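Prirnberg Textile Library @prirnberglibrary
The Prirnberg Textile Library will reopen its lending desk on 10th June. The following posts set out what borrowers need to know. (thread)

The desk closed in October so that the cloth collection could be moved from Fandel Street to the former Lightfoot building. All 844 lending samples have now been checked against the catalog and given new shelf numbers.

Existing cards remain valid. Borrowers who registered under the old paper system are asked to bring one form of identification on their first visit so that their records can be transferred.

Loans run for 12 days and may be renewed once. Schools and colleges may request a longer period by writing to Kanini Magesa, Head of Lending, before the sample is collected.

Each borrower may hold up to seven samples at a time. Indigo and other deep-dyed cloths are lent in a cotton sleeve and must be returned in it. They should not be stored next to pale fabric.

Samples may not be washed, ironed, pinned or cut. Any damage should be reported when the item is returned. We do not charge for ordinary wear.

The Vondolard bequest is not included in the lending collection. It may be viewed in the reading room by appointment with Ross Leckie, Curator of Printed Cloth. Please allow two working days for a reply.

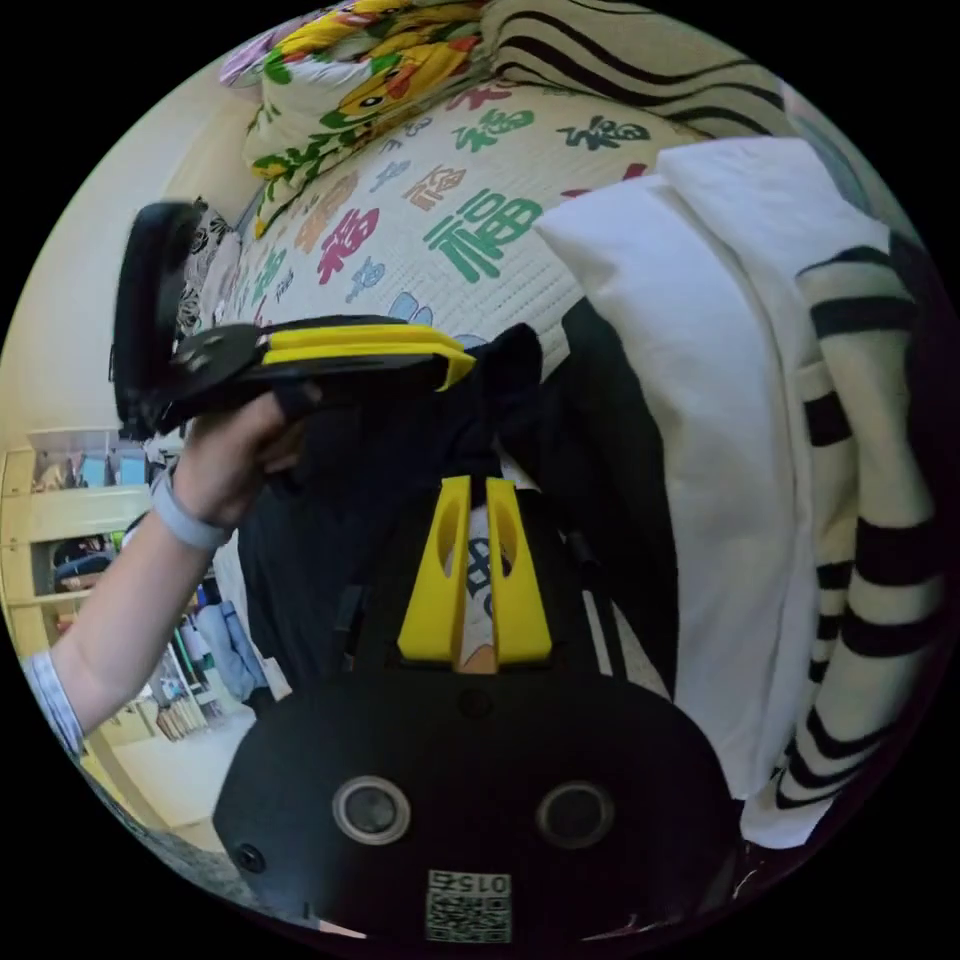 Reading room visitors may take notes in pencil. Pens, food and drink must be left in the lockers by the entrance. Large bags will not be admitted.

The online catalog still shows the old Fandel Street numbers for part of the wool section. Tshepo Steyn is correcting these entries. Until the work is finished, please quote the sample title when placing a request.

Returns from before the move will be accepted at the new desk without penalty. The Fandel Street drop box has been sealed and should not be used.

Questions about cards and renewals may be sent to the lending desk by direct message or by mail.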